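From: Benedicta Osei
To: kpodo-arms list
Subject: Re: Left gripper lets go partway through the pencil case

> On Tuesday the Nanton team wrote:
> We've had the left gripper open by itself again, always while it's
> lifting one side of the case. No error on screen. Are you seeing
> this at Bestgate, or is it only us?

Yes, we are, and I think I've found it! I went through all 3,732 lines of Monday night's log with a pot of tea and had a lovely time. The gripper drops its hold whenever the current reading goes missing for 8 cycles in a row. The driver treats the gap as "nothing held" and opens the fingers (so it never counts as an error, which is why your screen stays clean). First gap is at line 1,271, the next at 2,038, both with the wrist pointing down.

The task is the same one you're running, blue hinged case on the table with the pens and pencils lying round it.

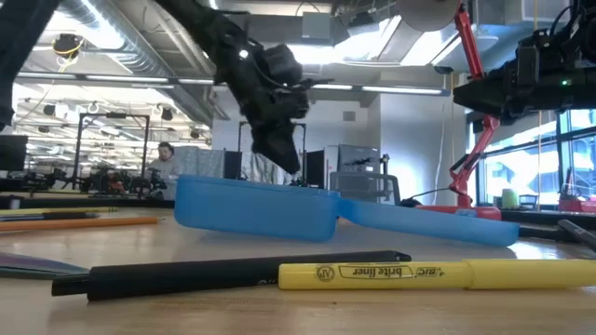 What to try, in this order

1. Stop the arm and cut the power before you put a hand anywhere near the fingers. They open fast.
2. Reseat the small plug at the wrist. Ours felt fine and still wasn't fully home.
3. Change the driver setting so a missing reading means "hold and stop". Pimallow have the patch on their branch and it's a beauty, four lines long.
4. Run the lift slowly with the wrist down and send me the log, even if nothing drops.

I'd love to see whether your gaps come at the same wrist angle as ours.

Benedicta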